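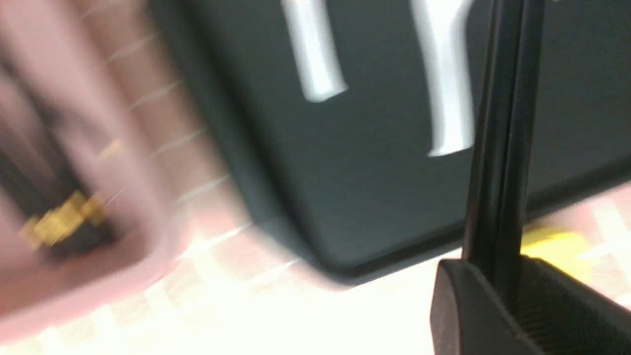
Dadham Open qualifying: is the new entry fee worth it?

Filed under: Pool & Billiards > Tournaments > Amateur Events

railbird_mo
Entries for the Dadham Open are up. The fee went from $25 to $40, and it's now double elimination with races to 3 in the early rounds. Winner gets $2000. I played the last two and I'm on the fence. A race to 3 is a coin flip against anybody who can break.

chalkdust77
I already sent mine in. Forty bucks is what I spend on table time in a week. You get at least two matches, and the tables at Favow were recovered in July, so they should play a lot better than last year.

sidepocket_lu
Two matches to 3 is maybe an hour of pool. It's a two and a half hour drive for me. I'd pay more if they made it races to 5.

chalkdust77
They can't do races to 5 with that many players and one day to get through it. Last year the final started after midnight.

railbird_mo
Then cap the field. Barno caps theirs and it finishes by supper.

9ball_gus
Barno also fills up the first morning and half of us never get in. I'd rather have short races than a waiting list.

Does anyone know if the Hsieh rating still counts for the handicap? I was at 2664 when they stopped updating the site and I haven't played a rated match since.

sidepocket_lu
The sheet says they'll take your last posted number. Bring a printout. They made me go out to the car for mine.

railbird_mo
That handicap is half my problem. Gus, you'd be spotting me a game in a race to 3. I only need two.

9ball_gus
So enter. Sounds like a good deal for you.

chalkdust77
The spot only goes on if you're more than one bracket apart — read the second page. I don't think you two are.

railbird_mo
OK, I missed that. I still say the format is bad, and I'm going to email them about the race length before I pay. Is it winner breaks or alternate?

sidepocket_lu
Alternate. Rack your own.

9ball_gus
Alternate helps a little with the short races. I'm in either way. If anybody is driving down from the north side I can split gas.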